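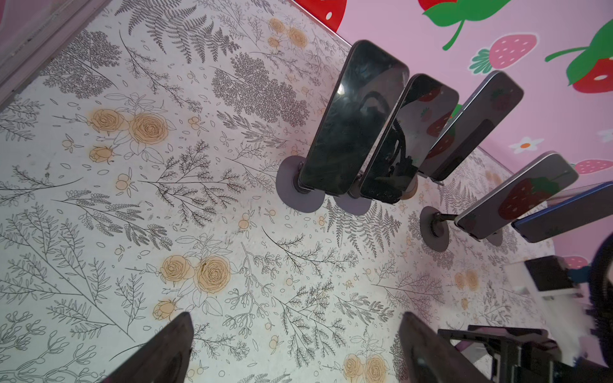 Workshop Notes

Build record, part four: the phone row

The previous entry in this series closed with the arm bolted down, powered and able to return to its rest position without assistance. The present entry concerns the next stage of the work, namely the arrangement of the phones on the table and the first programme of movements to be carried out in front of them. It was written over several evenings in November and has been corrected in two places following comments from Tudor Pană, with whom I share the workshop and most of the cost of the project.

Readers who have joined the series at this point may wish to know that the project is called Tamuno. Its purpose is modest. The arm is to approach a phone standing upright on a table, press lightly on the glass at a chosen point, withdraw, and proceed to the next. Once that has been achieved, it is to take a phone by its edges, lift it clear of its mount and put it back. The software that plans the movements is called Cora and was written by Tudor over the past two winters. The part of it that reads the wrist camera is my own work, and any faults described below in that connection are mine.

The table

The table is covered in a white material printed with ferns, sprigs and yellow roses. It was in place before the project began and it was agreed at the outset that it should remain. I had some reservations on this point. A plain surface is the usual choice where a camera must find the bottom of an object, and the early results did not encourage me. Cora's first reading of the table placed a phone base in the middle of a pair of roses, where no base stood, and held to this opinion through repeated attempts.

The difficulty was resolved by changing the order in which the search is made. The programme formerly looked for round grey shapes on the table and then looked above each one for a phone. It now looks for the phone first and works downwards to the base. The print is full of fine grey lines, and these will always offer something that resembles the rim of a base when seen at a slant. They offer very little that resembles a tall upright rectangle. Since the order was reversed, the roses have not been reported as equipment.

It should be recorded that the surface is due for a clean. There are small dark specks and smudges on it, and at least one of the specks was followed with close attention by the programme for the greater part of an evening.

The row

Five smartphones stand in the row, each held upright on a small mount with a round base. They are not set square to one another. The nearest faces the arm almost directly, while those further along are turned by degrees, so that the last two show their backs, the one grey-blue and the other blue. This was a deliberate decision and was the subject of some discussion. Tudor's preference was for a straight row with every screen facing forward, on the grounds that a machine should be given an easy task before a hard one. My own view was that a straight row would teach us very little about the wrist joint, which is the part of the arm in which I have the least confidence. The row was set at angles on the understanding that it would be straightened if the arm failed at every position. It did not fail at every position, and the row has been left as it was.

The mounts do not match. The nearest phone is carried on a short dark post above a flat grey base, and the fourth is held on a jointed dark arm. The jointed type is the more convenient for setting an angle by hand and the less satisfactory in every other respect. When the arm presses on a phone held in this way, the joint gives before the glass registers a touch, and the phone is left leaning at a slightly different angle from the one recorded. The next attempt then begins from a false position. I have tightened the joints as far as I consider sensible. A stiffer post is on the list of parts to be made, and until it has been made the jointed mounts will be used for approach movements only.

Reflections

The chief difficulty of this stage was one that neither of us had allowed for in the plan. A phone with its screen turned off is a fairly good dark mirror. The wall behind the table is pink and painted with strawberries and daisies, and the phones show it back in pieces. One screen has the pink wall and red strawberry shapes in it, together with a patch of green. The grey-blue back of the fourth phone carries a large red strawberry with its green top. The second screen also shows the outline of the arm itself.

The last of these was the most troublesome. The camera is mounted at the wrist, and as the arm moves, so does its reflection. My tracking code was written to give weight to anything that moved in a steady manner, on the assumption that a steadily moving shape would be a real edge seen from a changing position. A reflected arm moves very steadily indeed. During the first trials the gripper was guided with considerable care towards its own image, and the run was stopped by hand.

Three remedies were considered. The first was to hang a plain cloth over the wall. This would have removed the strawberries from the glass but would have left the arm. The second was to switch the screens on and display a plain colour on each. Tudor tested this on a single phone and reported that the reflections were weaker, but that the screen dimmed itself partway through the run and the reading changed with it. The third was to ignore the inside of the glass altogether and rely upon the outer frame of the phone, where the bright line along the edge is sharp and stays with the object. The third remedy was adopted. It required most of my section of the code to be rewritten, and the new version is shorter than the old.

The cloth was never hung. The wall was painted before either of us took the space, and I have grown used to it.

The gripper

The two fingers are dark and tapered, and they enter the camera's view from the bottom. This was a matter of some concern in part two of this series, where I proposed that the camera be moved further up the wrist to keep the fingers out of its way. I now withdraw that proposal. With the tips in view it is possible to judge the gap between them against the object ahead, and to do so without trusting the position reported by the motors. For the lifting stage this will be of real use. The fingers do conceal a portion of the table nearest the arm, and the programme has been instructed to disregard that part of the picture.

The force setting remains under review. Presen, the small controller board that drives the gripper, accepts a closing value on a scale of its own, and the figure bears no plain relation to any unit I can measure on a kitchen scale. We began at 50 and reduced it to 40. At the lower value the fingers close on a block of soft wood without leaving a mark. No phone will be gripped until the same block has been lifted and replaced to our satisfaction, and I would advise any reader attempting similar work to observe the same rule. A pressed screen is seldom harmed. A phone pulled sideways against its mount is another matter.

Results to date

The log for the pressing trials stood at 221 entries when this account was prepared. I do not propose to print it here, as many of the early entries concern the reflected arm and are of no lasting value. The later entries may be summarised as follows.

The nearest phone presents no serious difficulty. It is the largest in view, it faces the camera, and the post beneath it is short and firm. The second is nearly as good. The third is dependable when the workshop lamp is on and poor when it is not, and I have not yet found out why the lamp should matter more to that position than to its neighbours. The fourth and fifth have been approached from the side and the arm has been stopped short of contact, in keeping with the restriction on the jointed mount mentioned earlier. The fifth is also near the limit of what the wrist camera can take in from the starting position, and part of the phone lies outside the view until the arm has turned. A second starting position, further to the right, has been added for its benefit.

Tudor has asked me to note that the planning side of Cora has required only one correction during this stage, and I am content to do so.

Work outstanding

The stiffer posts are to be drawn up and cut. The supplier of the bar stock, Kosham, has changed the sizes it keeps, and the drawing will have to be adjusted to suit. The cable along the forearm needs a further clip, as it presently rubs at the elbow when the arm reaches to the far end of the row. The table is to be wiped down. I have also undertaken to write out the calibration routine in full, following two requests in the comments beneath part three, and will post it separately when Tudor has checked the figures.

The lifting trials will begin with the wooden block on a spare mount, set in front of the nearest phone.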